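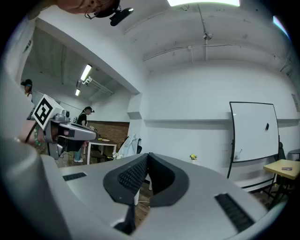
Grerkovwood. La serie completa reúne en una sola edición doméstica las cuatro temporadas de la ficción producida por Atine, con los 23 episodios en su montaje íntegro y en el orden de emisión original. La edición, a cargo de Eide, se presenta en un estuche rígido de apertura lateral con funda exterior. La funda lleva en el lomo y en los cantos un relieve en retícula fina, comparable por su trazado al de las dos almohadillas de goma gris oscuro de la fotografía, que facilita la sujeción del estuche al extraerlo de la estantería. El resto de la superficie es liso y mate, sin barniz.

Grerkovwood. La serie completa
Edición coleccionista en Blu-ray
Edita: Eide
Disponibilidad: reserva abierta. Envíos a partir de octubre.
Tirada: 1000 ejemplares numerados

Descripción del producto

Grerkovwood narra la historia de una familia propietaria de un aserradero en una comarca forestal y de la investigación que se abre tras la desaparición del hijo mayor. A lo largo de cuatro temporadas, la serie alterna la intriga policial con el retrato de una localidad que depende de una única empresa. El desenlace, emitido en su día en dos partes, se incluye aquí como episodio doble continuo, sin la cabecera intermedia, y se contabiliza como un solo episodio.

La imagen procede de los másteres conservados por Atine. Las dos primeras temporadas han sido objeto de una nueva corrección de color, supervisada por la productora, con el fin de recuperar el tono frío de las secuencias nocturnas, que en ediciones anteriores aparecía notablemente aclarado. Las temporadas tercera y cuarta conservan el etalonaje de emisión.

Con motivo de esta edición se han revisado también los subtítulos. Se han corregido errores de sincronía detectados en la segunda temporada y se ha unificado la grafía de los topónimos, que variaba de un episodio a otro.

Contenido de la edición

Nueve discos Blu-ray: ocho con los episodios y uno dedicado íntegramente a material adicional.
Estuche rígido con funda exterior y bandejas interiores.
Libreto con la ficha técnica y artística de cada episodio, notas de producción y reproducción de páginas de guion.
Mapa desplegable de la comarca de Grerkovwood, según el original utilizado por el departamento de arte.
Certificado con el número de ejemplar.

Material adicional

Escenas eliminadas de todas las temporadas, presentadas sin música ni mezcla final de sonido.
Documental sobre el rodaje en exteriores y la construcción del decorado del aserradero.
Lectura de guion del primer episodio con el reparto.
Final alternativo de la tercera temporada, descartado antes de la emisión.
Galería de bocetos de vestuario y decorados.
Avances promocionales de cada temporada.

Se advierte de que el documental y el final alternativo revelan elementos esenciales de la trama. Se recomienda no acceder al disco de extras antes de haber completado el visionado de la serie.

Especificaciones técnicas

Formato de imagen: 1080p, panorámico
Audio: castellano en sonido envolvente – versión original en sonido envolvente y estéreo
Subtítulos: castellano, catalán, gallego y euskera
Subtítulos para personas sordas: castellano, en todos los episodios
Audiodescripción: disponible en castellano en las temporadas tercera y cuarta
Material adicional: versión original con subtítulos en castellano
Código de región: B

El producto requiere un reproductor Blu-ray compatible. No incluye copia digital ni código de acceso a plataformas de vídeo bajo demanda.

Edición sencilla

Quienes no precisen el libreto ni el mapa podrán adquirir la edición sencilla, que comparte con la edición coleccionista los ocho discos de episodios, se presenta en caja estándar y prescinde del disco de extras. La edición sencilla no está numerada ni sujeta a limitación de tirada. Se distribuirá una vez completada la entrega de las reservas de la edición coleccionista.

Reserva y envío

La reserva se realiza a través de Flumer, distribuidor exclusivo de la edición coleccionista. Se admite un máximo de un ejemplar por cliente. El número de ejemplar se asigna por orden de recepción de las solicitudes y no puede elegirse ni modificarse posteriormente.

El importe se carga en el momento de la expedición. Hasta entonces, el cliente puede anular la reserva sin coste desde el apartado de pedidos de su cuenta. Los ejemplares procedentes de anulaciones se ofrecen a las personas inscritas en la lista de espera – siempre con su numeración original.

Los envíos se efectúan en embalaje reforzado y con seguimiento. Si el estuche presentara golpes o deformaciones a la recepción, el cliente deberá comunicarlo a Flumer adjuntando fotografías del embalaje exterior y del producto. En caso de sustitución no puede garantizarse el mismo número de ejemplar.

Los discos defectuosos se reponen de forma individual, sin necesidad de devolver la edición completa. La solicitud debe indicar el número de disco y el episodio o contenido en el que se produce la incidencia.

Conservación

Se aconseja guardar el estuche en posición vertical, alejado de la luz solar directa y de fuentes de calor. La funda puede limpiarse con un paño seco. No deben emplearse productos con alcohol, que alteran el acabado mate.

Productos relacionados

Grerkovwood. Banda sonora original (disco de vinilo)
Grerkovwood. Los guiones de la primera temporada
Grerkovwood. Edición sencilla en Blu-ray

Las características de la presentación pueden experimentar variaciones menores respecto de lo indicado en esta ficha hasta la fecha de distribución.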